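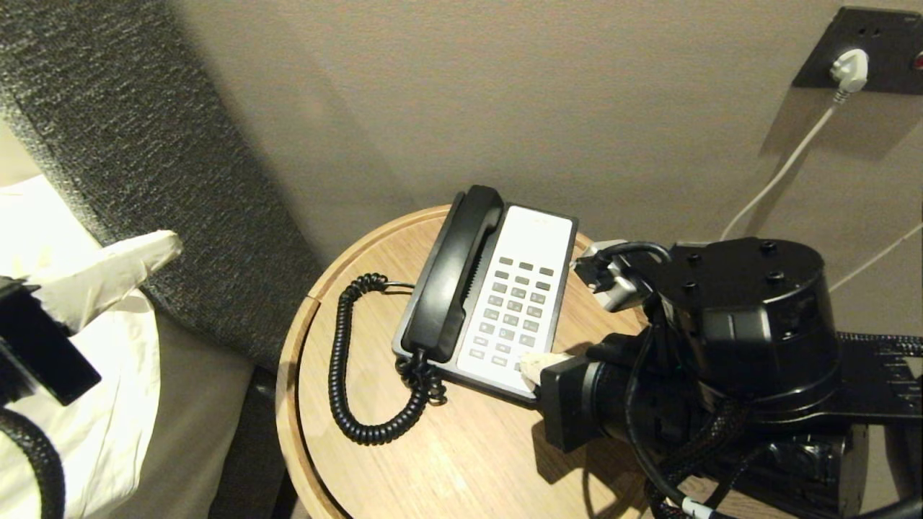 Brazo derecho sobre el teclado de un teléfono de mesilla, junto a la cama.

Zestano, asistente de dos brazos para habitaciones de hotel

Os cuento de dónde sale este equipo, porque me lo preguntáis mucho. Llevo años montando automatismos en hoteles y lo que más oía en recepción era siempre lo mismo: el turno de tarde se va en comprobar habitaciones. Que si el teléfono de la mesilla da línea, que si el auricular quedó mal colgado, que si la tecla de recepción funciona... Son 2 minutos por habitación, sí, pero multiplicadlo por una planta entera con las maletas ya en el vestíbulo.

Zestano hace esa ronda. Entra cuando limpieza da la habitación por terminada, se coloca junto a la mesilla, pulsa las teclas del teléfono y anota el resultado en el parte del hotel. Si algo falla, avisa a mantenimiento con el número de habitación y la tecla en cuestión – y ahí ya va una persona, con su destornillador de toda la vida.

¿Y qué pasa con la gente? En el Heltirdale, donde lo instalamos en agosto (139 habitaciones, casi 100 de ellas con teléfono de cable), las camareras de piso dejaron de hacer la prueba de línea y se quedaron con ese rato para el repaso final. Al principio les fastidiaba encontrárselo en el pasillo, y con razón, porque lo aparcábamos delante del cuarto de lencería. Ahora duerme al lado del montacargas y todos contentos. El encargado de mantenimiento, en cambio, tiene más avisos que antes. Os lo digo para que lo tengáis en cuenta al hacer los turnos: aparecen averías que antes se descubrían cuando llamaba el cliente, o cuando no podía llamar.

Qué incluye el equipo
Base móvil con dos brazos y pinzas
Juego de puntas de recambio
Programa de rondas Jisach, en español
Formación para el personal de pisos y de recepción
Garantía de 18 meses

Lo que necesitáis vosotros: wifi en planta, un enchufe libre para la carga y sitio para que la base llegue hasta la mesilla. Con moqueta muy gruesa, escribidme antes y lo probamos. Las teclas que debe pulsar se enseñan una vez por modelo de teléfono, y eso lo puede hacer cualquiera de recepción después de la formación – yo suelo quedarme la primera mañana por si acaso.

La instalación y el servicio técnico los lleva Mac an tSaoi. Precio según número de habitaciones, con opción de alquiler por temporada. Pedid presupuesto en el formulario de contacto e indicad cuántos modelos de teléfono distintos tenéis en el hotel.

Ficha actualizada el 19 de marzo de 2026.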